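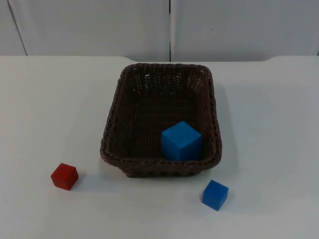 1/ Resetting the pick cell after a cable swap

Posting my notes on getting the block-and-basket cell running again, mostly so I can find them next time. It's a single Trendach arm on a white table at our Kekport shop, and its whole job is putting blocks into a woven basket and taking them out again. The arm is parked clear of the table while I lay things out. Big blue block in the basket, small red and small blue on the table either side of it.

2/ What went wrong

The gripper started dropping its signal at cycle 673 of an overnight run. It would come back when the wrist rotated the other way, so I blamed the cable before I blamed the gripper. Pulled it and found a stiff spot a hand's width from the connector. New one went on the next morning.

3/ Before you touch the connector

Stop the program, power down the arm, and wait for the lights on the controller to go out. Take a phone picture of how the old cable runs. I skipped the picture the first time I did this job, back in September, and routed the cable under the forearm. It snagged within the hour.

4/ Screws

The connector on our Wukosano gripper has 2 small screws and they strip easily. Hand driver only. I go snug plus a little bit more and then stop. If one feels gritty, back it out, wipe the threads, start over.

5/ Cable slack

Too tight and it pulls at the connector when the wrist turns. Too long and it drops into the camera's view or catches on the basket. I set the length with the arm at its farthest reach, clip it, then run the wrist slowly from one stop to the other by hand and watch the cable the entire time. If it touches anything, move the clip and do it again.

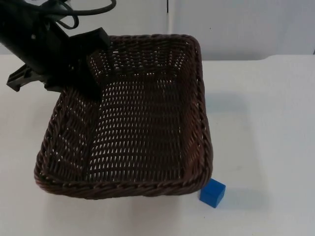 6/ Slow reach check

I do the corners of the basket next, at the lowest speed the pendant allows, with one hand on the stop. The back left corner is the one I care about. The gripper housing has to hang over the rim and dip down inside there, and the rim is a thick braid, so there isn't a lot of room to be wrong. I also look up at the loop of cable above the wrist while the arm is down in that corner. It should stay a loose arc. A flat one means go back to post 5.

7/ Basket position

The basket gets bumped every time somebody works on this cell. I put it back against a paper template, then take the template away. Don't leave tape on the table. The camera picks up the edges and the software will try to pick up the tape. Ask me how long I spent on that one.

8/ Wiping down

Dry cloth on the table, soft brush on the basket weave. Dust gathers in the gaps. I check the blocks for nicks while they're in my hand, and swap out any with a chewed corner.

9/ Test run

200 cycles at half speed before it goes back to full. I stay in the room for the first few and after that I check the log. Any gripper fault in that run and the cable comes off again. It got through with no faults, so it's back on the overnight schedule as of March 30, 2023.

10/ Still on my list

Order a spare cable from Lopes so we're not down a day waiting for one. Find a better clip for the forearm, the one we have slides when it's warm in there. If you run the same gripper and have a clip you like, send me the part number.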